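室内表面与材料 第六讲讲义
做旧、仿石与“自然感”:哪些说法站得住
2019年4月19日发,配合课堂讨论使用

上次作业里,好几位同学写了“木材给人温暖感,石材给人高级感”,后面没有任何依据。这一讲就从这种句子讲起。我不反对用木头,也不反对石纹,我反对的是把产品册上的话抄进设计说明,再当作论证交上来。

一、先把几个词分开

“做旧”指的是表面处理的结果,跟材料的年龄无关。一块去年锯下来的板,擦一遍白漆再磨掉一部分,看上去可以像在海边放了很久。反过来,真正的旧板刨光上油,看着又像新的。所以“旧木”“做旧木”“木纹饰面”是三样东西,写说明时请写清楚是哪一样,不知道就写不知道。

“仿石”同理。石纹是图案,石材是材料。灰底深色纹路的地面,可能是石材、瓷砖、印刷膜、卷材,照片上往往分不出来。凭照片给材料定名,是本课扣分最多的地方。去年的期末作业里有人对着一张网图写“地面采用意大利天然大理石”,我问他怎么知道的,他说看着像。

“自然感”最麻烦。它有时指材料来自自然,有时指图案不规则,有时只是指颜色偏灰偏米。同一段文字里换着用三种意思,读起来很顺,其实什么也没说。

二、“刷白擦色”的做法和毛病

常见的做法是底色干透后薄刷一层浅色,趁未干顺着木纹擦开,或者干后用砂纸局部打磨。两种做法留下的痕迹不一样。擦开的痕迹顺纹、边缘软;打磨的痕迹集中在凸起处和棱角,边缘硬。真实的风化则跟朝向和受潮的位置有关,通常下端重、檐下轻。

人工做旧最容易露馅的地方在于均匀。每块板的白痕差不多多,差不多长,人站远一点就会看出重复。厂家说“每块板独一无二”,请去看样板间,找找有没有重复的那块。我在Homent的展厅里看过一面墙,花了一杯咖啡的工夫就找到了两块完全相同的板,隔得不远。

竖向拼板还有一个常被引用的说法:竖线显高。这话不算错,但条件很多。板缝要看得见,板宽要窄到一定程度,墙上不能有太强的横向构件。一条横梁、一道挂镜线、一排柜子的上沿,都会把竖线截断。不少教材只画一间空屋子来证明竖线显高,屋里什么都没有,结论当然漂亮。

三、颜色搭配:粉与灰

浅粉配灰是这几年样册里的常客,理由通常写作“粉色柔和,灰色中和,整体平静”。我要提醒三点。

第一,粉色使人平静的说法,流传得比证据快。讨论这类说法时,要问测的是什么、测了多久、对照组待在什么颜色里。只测进屋后很短的一段时间,不能推到一年以后。

第二,样册上的粉色和墙上的粉色不是一回事。照明色温一变,浅粉可以变成肉色,也可以变成发紫的灰。带白痕的粉尤其如此,白痕会先反映灯光的颜色。

第三,带纹路的墙面配带纹路的地面,两边都在争注意力。设计师常说“地面的流动感与墙面的秩序感形成对话”。墙和地不会对话。能说的是,墙上的线条直而平行,地上的纹路弯曲且不重复,两者在对比度上谁强谁弱,需要到现场看。看下面的图时,请只比较粉色竖板上的白痕和灰色地面上的深色纹路,哪一个先抓住你的眼睛,先写下答案,再跟旁边的人对。 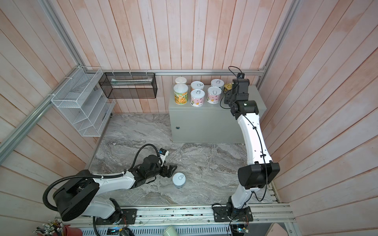 四、一份被反复引用的调查

很多同学引用过Burent饰面公司的用户调查,说“多数受访者认为做旧木墙比白墙更放松”。原始小册子我找来看了,作者署名Jolanta Zawadzka。问卷发出200份,收回118份,其中有40份来自该公司自己的客户名单。小册子的正文没有提这件事,写在末页的小字里。

先不谈客户名单。光看题目就有问题。题目问的是:“与单调的白墙相比,您是否觉得温润的木墙更令人放松?”“单调”和“温润”已经替人答完了。如果改成“与干净的白墙相比,您是否觉得斑驳的木墙更令人放松”,结果会怎样,我不知道,他们也没有试。

还有没回来的那些问卷。没有答的人里,也许有人根本不在乎墙是什么样的。对墙面漠不关心的人在这类调查里永远缺席,可他们恰恰是大多数房间的使用者。当然这一句也是我的推测,没有数据,你们可以拿来批评我。

Subira Makokha在讨论课上提过一个反对意见,值得记下来:商业调查不严谨,不等于结论是错的。我同意。结论可能碰巧对。但在作业里引用它,你要承担的是“有证据”这个说法,而这份小册子撑不起。可以写“厂家宣称”,不可以写“研究表明”。

五、耐久与维护

样册几乎不谈维护。做旧板的表面往往没有封闭完全,尤其是打磨露底的地方,油污进去就很难擦出来。售货员会说“脏了更有味道”。在咖啡馆里也许行,在病房和厨房里不行。

修补也难。白墙坏了一块,补漆就是。做旧墙坏了一块,补上去的板无论颜色还是痕迹都跟周围对不上,除非施工时多留了备板。Lolow那个旧仓库改造项目没有留,Kwok-wai Choi后来给我看过他们的往来邮件,厂家的答复是该花色已停产,建议整面更换。整面更换的报价没有写在最初的方案里。

仿石地面的问题在接缝。整张图案的纹路走到接缝处断掉,或者每隔一段重复一次,远看是石头,走近就是印刷品。铺装之前应当在地上干摆一遍,把重复的图案错开。工人未必愿意,因为费时间,合同里不写就不会做。

不要因此得出“天然的就好维护”。天然石材会吃色、会泛碱,浅色的尤其娇气。卖天然石材的人说仿石不耐用,卖仿石的人说天然石材不好打理,两边说的都可能对,也都在卖东西。

六、“真实材料”的道德包袱

从十九世纪以来,一直有人把仿制材料看作不诚实。这一派的文章写得有力,读者容易被带着走。但请注意,用薄木皮贴在别的基层上,多少人会称之为不诚实?在灰泥上画石纹,历史上有相当讲究的手艺,价钱也未必低。把“假”当成骂人的话,往往只用在便宜的东西上。

Tadeusz Bednarek的读书报告为仿制辩护,说使用者知道是假的就不算欺骗。这个标准我觉得太松。怎么知道使用者知道?他引用的唯一证据是Grabowska旅馆大堂里的一块小标牌,上面注明柱面为彩绘。标牌挂在前台背后,客人看得见看不见,报告没有交代。

我的看法是,多数争论可以降级成一个实际问题:碰上去、踩上去、坏掉以后,它的表现跟它看上去的样子差多远?差得远,使用者迟早会不高兴,跟道德关系不大。

七、写材料说明的要求

能确认的写材料名,不能确认的写外观,例如“灰色石纹地面”“带白色痕迹的粉色木板”。
出现“温暖”“高级”“治愈”等词,必须说明是谁的感受,在什么条件下。
引用厂家资料要标明是厂家资料。
至少写一条你自己方案的缺点,不接受“造价略高”这种人人都会写的缺点。

八、作业

选一个你每周都会去的室内空间,交4页以内的材料记录。不要选得奖建筑,不要选网上的图。白天和晚上各去一次,用同一张中性灰卡对照着看墙面颜色,把差别写下来。看不出差别也可以如实写。

六月的课上会抽几份来读。Zofia Tomaszewski去年写的是自家楼道,没有一个漂亮的形容词,放在阅览室的文件夹里,可以借,不要拿回宿舍。

补充:上一讲第三节里“深色地面显脏”一句我写得太绝对,浅灰尘在深色地面上明显,深色泥印在浅色地面上明显,请自行改正。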